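Getting the T-shirts ready for the Grelley summer swap

The clothes swap at Grelley Hall comes round again in June, and the T-shirts need folding before then. We had a good response to the last appeal and the shelves in the back store are full. Most of what came in was T-shirts, in all sizes and a lot of dark colours, so that is where we are starting. Trousers and knitwear can wait until the shirts are boxed.

If you have not helped with folding before, there isn't much to learn. We do it on the wooden tables, one shirt at a time, and we use the same fold for everything so that the piles sit flat in the boxes. Please use it even if you have your own way at home. Last year we had several different folds in one box, and by the middle of the morning the sizes were so mixed up that people were pulling everything out to find a medium.

Start by picking one shirt out of the heap and giving it a shake over the floor. Lay it on the table and pull it out from both ends until it lies long and fairly straight.
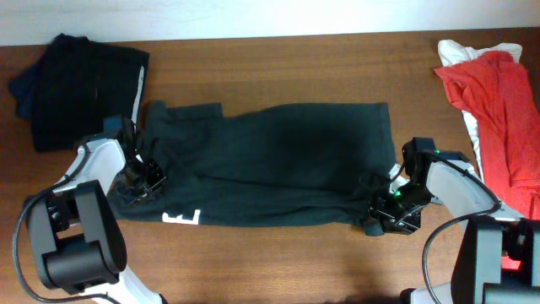 Smooth the creases outwards with the flat of your hand. Thin cotton will not stay perfectly smooth and does not need to. Check the shirt over at this point, while it is still spread out. Look at the neck, the underarms and the bottom hem. A small hole or a stain that has clearly been through the wash a few times means the shirt goes to rags. Faded print is fine, and so is a bit of bobbling.

Then fold it in half lengthways with the sleeves together, turn the sleeves in, and fold up from the hem in two goes. The size label should end up near the top of the fold so it can be found by turning back one corner. Put the finished shirt on the pile with the folded edge facing you.

Keep dark shirts together and bright ones together. This is mostly for the look of the stall, but it also helps on the day when someone asks for plain black for work. Reds and pinks go in one box, blues and greens in another. Very dark green and navy are hard to tell from black under the hall lights - if you can't decide, put the shirt with the blacks and carry on.

Leave plenty of clear table in the middle. It is tempting to tip out a whole bag at once, but then there is nowhere to fold and the finished shirts get knocked back in with the others. Keep the unfolded clothes to one side, towards the wall, and the finished pile on the other.

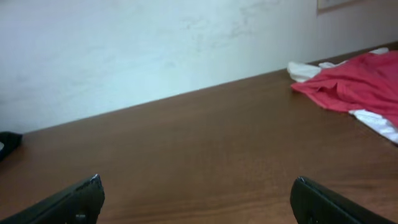

Boxes are kept under the stage. We have the flat ones from Hsueh, the stationers on Umulier Road, who let us have their empties. They take 17 adult shirts each in a single row, or a few more if the shirts are thin. Don't force the last one in, as the sides split. Write the size on the short end of the box in marker, and the colour underneath. Children's sizes go in the smaller boxes, and these are labelled by age.

Clothes still on hangers should come off them before folding. The hangers go in the crate by the door and will be used for coats in the autumn.

We have been asked whether shirts need ironing. They don't. Anything badly creased can be hung over the back of a chair for a while before it is folded. If a shirt smells musty, put it in the blue bag and it will be taken away and washed.

A word about heavier tops, which have been turning up among the T-shirts. Thick cotton and anything with a lining will not take the same fold and makes the pile lean. Lift these out by the shoulders, give them a shake to drop the sleeves, and put them aside for the knitwear session. The same goes for anything you pick up that is so tangled you can't tell what it is. Hold it up and let it hang until you can find the neck.

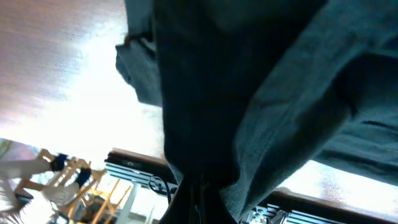
Dates and donations

Folding sessions run through April and May, from 2 until 4 in the afternoon, in the main room at Grelley Hall. Come for all of it or for half an hour. Tea is provided, but please keep cups off the folding tables.

We can still take T-shirts in children's sizes and in extra large, where the boxes are low. We have enough adult mediums. Please bring donations washed and dry, in a tied bag, to the side door on Nevora Lane during folding sessions only. Bags left outside overnight get rained on and have to be thrown away.

We hope to have 2,000 items out on the rails and tables in June. Entry is free and you do not need to bring anything to take something home.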